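Small bin on the table or big one under the worktop?
Kitchen and Dining board - 20 replies, page 2

scanlon_31
Topic drifted on page 1, so back to the original question. Our table collects snack wrappers faster than anything else in the kitchen. The Nakirari approach is a small open bin kept on the table itself and emptied every Saturday. My objection is capacity. Crisp packets spring open again and a bin that size fills with air.

brendov
Fold them flat first. Capacity is then not a problem. Ours takes wrappers only - no food, no tea bags - so it needs no liner and no lid. It stands on the glass-topped table, over the cloth, and the wrappers sit in a small heap at the bottom.
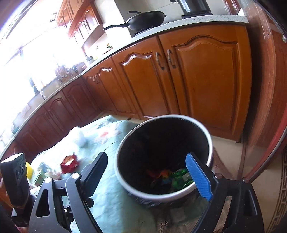 Re: Small bin on the table or big one under the worktop?

zumex_fan
Disagree with having it on the table at all. The table is for eating. A bin on the floor beside it does the same job and you are not moving it to wipe the cloth.

brendov
You move everything to wipe the cloth. One more object is no great cost.

scanlon_31
Boxes and packets are the bigger issue here. They get left out because they still have something in them, then the empties are left out with them. I would clear those before buying any bin.

zumex_fan
Agreed on that part. Cardboard should not go in with wrappers in any case. Ours is flattened and goes out separately.

brendov
Fair. I keep boxes to one side of the table and leave the middle clear. The stray wrapper is the weak point, as it ends up among the cups. 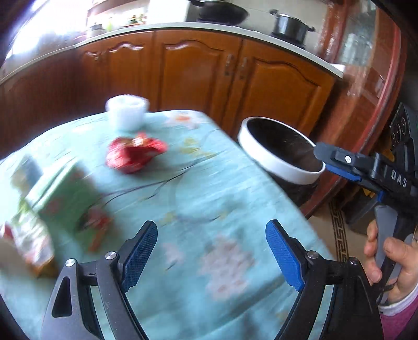
Red and gold wrapper on the aqua cloth, white cup behind it, green box on the left.

zumex_fan
Which rather proves my point about the table.

scanlon_31
Trying it on the floor until September. Will report on how often it needs emptying.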